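So I finally moved our staging cluster off the single fat box under Rafsan's desk, and I have opinions. Most of them are about logs.

Some background first. Grollden is our internal job runner. It started life as a script, grew a queue, grew a second queue, and by last October it was running on one machine with a config file that was 2633 lines long (I know, I know). Every service had its own section in there, and half the sections repeated the other half with one value changed. Rafsan Saha and I kept telling each other we'd split it up after the next release. We did not split it up after the next release!

What pushed us over was a restart. We changed one timeout, bounced the process, and all the workers came back at once and asked the database for connections at the same moment. The pool limit was still at the default. You can guess the rest. I spent that evening with cold noodles and a terminal full of red.

The plan after that was pretty simple on paper: three nodes, each with its own small config, and a proper log collector in front so we could stop SSHing into things. For the collector we went with Clomby, mostly thanks to Mitali Munasinghe, who had set it up at her last job and still had her notes. Great notes, too. She writes down the commands that failed as well as the ones that worked, and I've started doing the same. 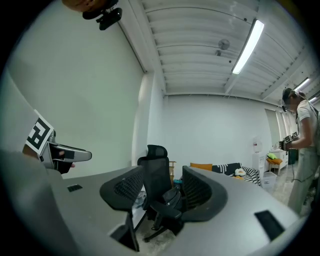
Naming the nodes took longer than installing them. I wanted plain numbers, Mitali wanted rivers, and we ended up with names that say what the node does, so now it's queue, worker and edge. I'm happy with that, mainly for how it reads in the logs at two in the morning. My only regret is that I didn't do the same for the two config folders, which are called "new" and "new2". If you've got two of anything that look alike, like those two gray grippers in the photo, put a label on each before you need to tell them apart in a hurry. I edited "new" for most of an afternoon while the worker was cheerfully reading "new2".

Then there was the port thing. Clomby listens on 3000 out of the box, and so does our dashboard, and so does pretty much every dev server I've ever started. The collector didn't crash, it just logged one polite warning and carried on without its web page. I moved the dashboard and left Clomby alone, which meant fixing a bunch of bookmarks but zero firewall rules.

Last bit: the first full replay on the new setup pushed 1104 jobs through with no stuck ones, and the connection pool stayed flat the whole time. I did raise the limit, but I also added a random delay on worker startup, and I think the delay is doing most of the work. Next up is moving the secrets out of the environment files. Rafsan has a branch for it, and I've promised to review it before I touch anything else.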